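Vendcombe Community Craft Library
11/30/24

The yarn shelves at the Aguirre Street branch are being reorganized this season. Members are asked to read this thread before their next visit. 1/6 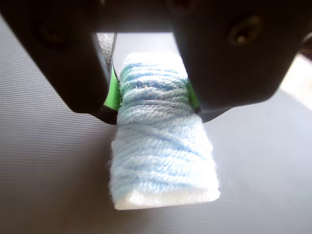
All lending yarn will now be stored wound on rectangular blocks. Loose balls and open skeins will no longer be accepted at the returns desk. 2/6

Blocks are to be stored upright, sorted by color family. Light blues have moved to the lower shelf with the grays. Greens remain by the window. Please return each block to the section shown on its tag. 3/6

When winding, keep the tension even and lay each pass beside the last. Yarn wound too tightly will stretch, and our knitters have reported gauge problems with several returned blocks. Tuck the tail under the final wraps. Do not use tape or pins. 4/6

Members may borrow up to 5 blocks at a time for 30 days. Renewals may be made at the desk or through the Sisora catalog. Blocks with a reservation on them cannot be renewed. The catalog currently lists 516 blocks, and colors are being added as winding continues. 5/6

Donations of clean, unused yarn are welcome during opening hours. Please keep the original label with the yarn so that fiber content can be recorded. Partly knitted pieces should go to the Stillel Room, where the mending group meets. The next full shelf check is planned for June. 6/6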